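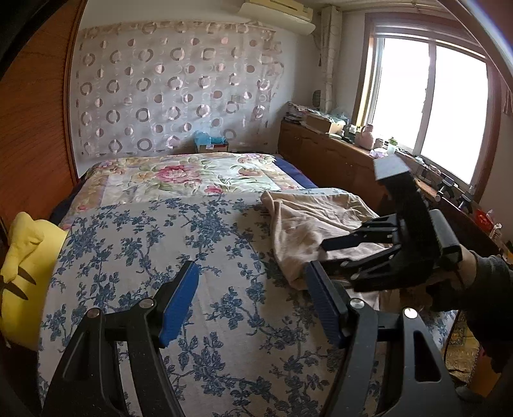
A patterned quilted bedspread in dark blue branches, leaves and blossoms.

About Jatance

Last updated: March

Jatance is a bedding and soft furnishings workshop. We make quilted bedspreads, cushion covers, curtains and table linen, and we repair the same things when they wear out. Most of our work is for private customers, with the rest going to small hotels and guest houses.

The business was started by Dagmar Beneš, who had spent years as a pattern cutter for a curtain maker and wanted to do a job from start to finish. She took the upper floor of the Banach building, a former shoe warehouse, and began with a single long-arm quilting machine bought second-hand from a closing factory. That machine is still in use. It is slow and needs oiling every morning, but it copes with heavy wadding better than the newer one.

Thanakorn Sriwong joined two years later to run the repair side. His family firm, Thaweesak, dealt in printed cottons, and a good part of our fabric still comes through them. He also keeps the pattern library, which now holds 208 designs. Some are our own. Others were drawn from old bedspreads that customers brought in and allowed us to copy before we mended them.

What we make

Bedspreads are the largest part of the work. They come in single, double and king sizes, and we can cut to any other size if you send us the measurements of the mattress and the drop you want at each side. Please measure with the usual bedding on. A thick duvet underneath can take a hand's width off the drop, and this is the most common reason a finished spread comes back to us.

We quilt in three ways: straight channels, diamonds, and outline quilting that follows the print. Outline quilting takes the longest and costs the most. It suits large floral prints and is wasted on small checks. The filling is cotton as standard, with wool on request. Wool is warmer and keeps its shape, but it can't go in the machine on a hot wash.

Curtains are lined and made to measure. We don't fit poles or tracks, though we can give you the names of two local fitters whose work we know.

Repairs

We take in quilts and bedspreads of any age, whoever made them. Usual jobs are worn bindings, split seams and patches where the top fabric has gone thin. Bring the piece in clean and dry if it can stand washing. If you think it can't, leave it as it is and we will look at it first.

The estimate is free and the minimum charge for a repair is £36. Very old pieces are stitched by hand and priced by the hour — we will tell you the likely total before we start and will ring you if it changes. We don't dye fabric to match, and we don't take in leather or fur.

Hotels and guest houses

Our longest-standing trade customer is the Starwood guest house, which first ordered spreads for its four attic rooms and later replaced the rest. For trade orders the smallest run is 4 pieces in the same fabric. We keep a note of the cloth and the cutting sizes so that single replacements can be made later, as long as the print is still available. Orders of 50 pieces or more are made in batches and delivered as each batch is finished.

Visiting the workshop

The entrance is at the side of the building, through the green door, then up the stairs. There is a goods lift if you are bringing something heavy or can't manage stairs — ring the lower bell and someone will come down. Fabric books can be looked at in the front room without an appointment. For curtains it is better to book, as we need half an hour to go through headings and linings.

Offcuts are sold by weight from the baskets by the till. Larger remnants are priced on the label.

We close for two weeks in the summer. Orders placed just before then go into the queue for when we are back.

14 shares | 3 comments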